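Namevwood promise a fourth album by October, but haven't we heard this before?

04/04/2021
By Staff Writer

Namevwood have announced that their fourth album, 'Skjelbred', will be out in October on the Lenditz label. Fans with long memories may want to hold off on the bunting. The same record was promised last year, under a different title, and all that came of it was one single and a tea towel.

The band say 28 songs were written and that the best of them have been kept. They also call it their "most honest work yet", a phrase they used for the last two. A short clip posted with the news has a drum machine, some humming and very little that sounds like a chorus.

There will be a boxed edition too, limited to 3080 copies and priced at £58. For that you get the album on vinyl, a booklet and a second disc of demos – the sort of thing that used to turn up as B-sides. Lenditz would not say how many of the songs are finished.
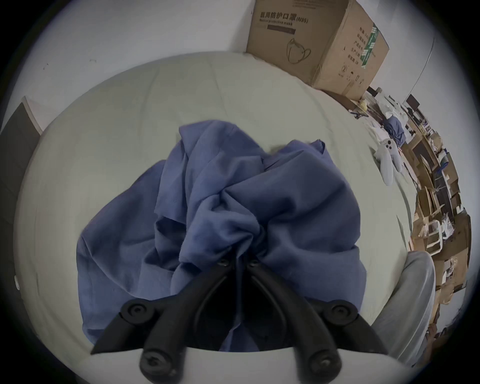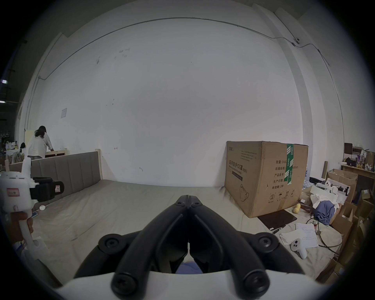 A launch show is planned for the Flusmont, which holds 1669. Tickets go on sale before anyone has heard a full track, and the label's terms allow the date to be moved once without a refund. It may well be a fine album. The second one was, and it also came out late. But a band that has missed its own deadline could at least put out a song before asking for the money.

Last updated: 04:15 pm

Comments

tapehiss: Still got the tea towel. Better than the single.

mags_b: Bit harsh, I thought the clip was lovely. Pre-ordered.

Old Row F: £58 for demos, no thanks. Will they play anything off the first album?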